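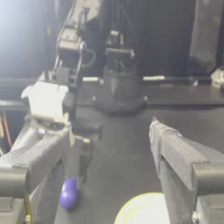
ジェラルド・リナルディ

なすの漬物をテーマにすると決めたのは、締め切りの前の日でした。うちの祖母が毎年秋になると台所を占領して、なすの酢漬けのオイル漬けを大量に作るんです。子どものころはあのにおいが苦手で、瓶のふたが開くたびに二階へ逃げていたのに、今では自分で買ってまで食べている。じゃあどうしてあの味になるのか、と聞かれると何も答えられなくて、それなら調べてみよう、と思ったわけです。

最初にやったのは聞き取りです。クラッリーノの朝市に通って、漬物を売っているお店の人に片っ端から話しかけました。忙しい時間に行ってしまって軽く怒られたこともあります(すみませんでした)。いちばん長く話してくれたのは食料品店サルトーリのおばさんで、なすは皮をむくか、むかないかで派閥があるそうです。おばさんは断然むく派。皮が残っていると歯にキシキシあたるし、油が濁った色になるから、とのこと。ところが同じ通りの別の店では、皮がなかったらただの白いひもじゃないか、と言われました。この話だけで一時間いけます。

塩の量もばらばらでした。量って入れる人はほとんどいなくて、「手がしょっぱくなるまで」とか「なすが泣くまで」とか。なすが泣くというのは、塩をして重しをのせると水が出てくることです。この言い方がすごく気に入ったので、報告書の題名にしようとしたら先生に止められました。

十一月に、班のエットレ・マッツァと二人で最初の試作をしました。品種はティヴォンスカ。細長くて種が少なく、漬物向きだと市場で勧められたものです。買ってきたなすは全部で2642グラム。こんなに重いとは思わず、帰りのバスで袋の持ち手が伸びてしまいました。

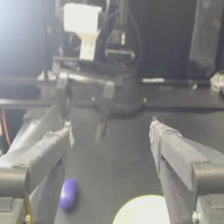
細切りにして塩をふり、ざるに広げて重しをして、一晩置きました。エットレは夜中に三回も見に行ったらしいです。朝になると、かさが半分以下に見えるくらいしぼんでいて、二人で本気でびっくりしました。水気をぎゅっと絞ってから、酢2000ミリリットルを沸かしてさっとゆで、布巾の上に広げます。ここで換気をさぼると目が痛くなります。体験談です。

そのあとは、にんにく、オレガノ、唐辛子と一緒に瓶に詰めて油を注ぐだけ。ただ、油に漬けた野菜は酸が足りないと食中毒の心配があると本で読んだので、酢でゆでる工程は絶対に省かず、保存は冷蔵庫、と二人で決めました。祖母は地下室の棚に並べていますが、これについては家でまだ議論が続いています。

比べたのは、皮あり・皮なしと、塩が多い・少ないの組み合わせです。10日たったところでクラスのみんなに食べてもらい、好きな瓶に紙を入れてもらいました。結果は皮なし・塩多めが一番人気。でも、紙に「パンがおいしかった」と書いた人がけっこういて、パンを良いものにしすぎたのは失敗でした。次は味のないクラッカーにします。

ジャーントン、2024年4月22日
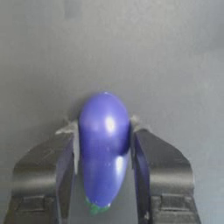
ジャーントン、四月

続きです。春の学期はジャーントンの学校との交流に参加していて、後半はこちらで書いています。季節が季節なので、なすは温室ものしか手に入りません。皮が厚めで、値段も高い!財布と相談して、二回目の試作は小さい瓶だけにしました。

今回変えたのは酢です。前は白ワインビネガーだけだったのを、りんご酢でも試しました。りんご酢のほうが角がなくて食べやすいのですが、祖母に電話で報告したら、しばらく黙ってから「それはおやつだね」と言われました。エットレはりんご酢派になったので、この件では味方がひとり増えています。

こちらのホストファミリーにも出してみました。チーズにのせて焼くという食べ方はわたしの頭になかったので、かなり悔しかったです。油の余りはじゃがいもを焼くのに使いました。むしろこれがいちばん評判がよかったかもしれません。

反省点を書いておくと、まず塩の量の記録が雑です。一回目は途中でスプーンを別のものに替えてしまい、「多め」がどのくらい多めだったのか、あとから計算できなくなりました。それから、食べる人に瓶の中身を知らせたのもよくなかったと思います。「おばあちゃんの作り方はこっち」と言われたら、みんな気をつかってそっちに入れますよね。

夏にもう一度、畑のなすが出る時期にやり直すつもりです。サルトーリのおばさんには、皮つきのまま漬けて持っていくと宣言してあります。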